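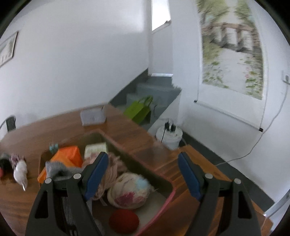 How often should you check the pads on a hand-held gripper when you're collecting data in people's homes?
At the start of every session, and again any time the objects change.

Posted in: Good practice / Handheld collection

kundier_fan
Writing up house rules for our group and I'd love opinions! Draft so far: wipe both pads, squeeze the fingers shut and look for a gap, wiggle each pin, then record. Takes over 34 seconds if you're picky, and I am.

Yiğit Taşdemir
Great list. I'd add yarn and fluffy stuff as its own line. Fibers get into the joints, and you don't feel it until the fingers start closing unevenly. We pull lint every 71 grasps now and I wouldn't go back.

ollstead_mo
Every 71?? That's way too much stopping. Our rule is once per bin, full or empty, and we've got 759 clean episodes from December to show for it.

Yiğit Taşdemir
Depends what's in the bin! Blocks, sure, once is plenty. Wool, no way.

kundier_fan
Ooh, okay, so tie it to the material. I like that a lot more than a fixed number.

Tùng Hà
Please put privacy in there too. Family photos get turned around, mail goes in a drawer, and the household signs off on the room before anyone picks up the tool. We do it on one page (the Andau sheet, if anybody remembers it) and people are really nice about it when you ask first.

ollstead_mo
Agree on privacy. Still don't agree on tidying, though. Some folks clear the whole table before they record and then wonder why their policy falls apart in a normal kitchen. Leave the clutter!

Tùng Hà
Leave the clutter, move the cables. I've snagged one mid-grasp and it was my fault.

kundier_fan
Cables added. Version two goes up tonight, tear it apart please :)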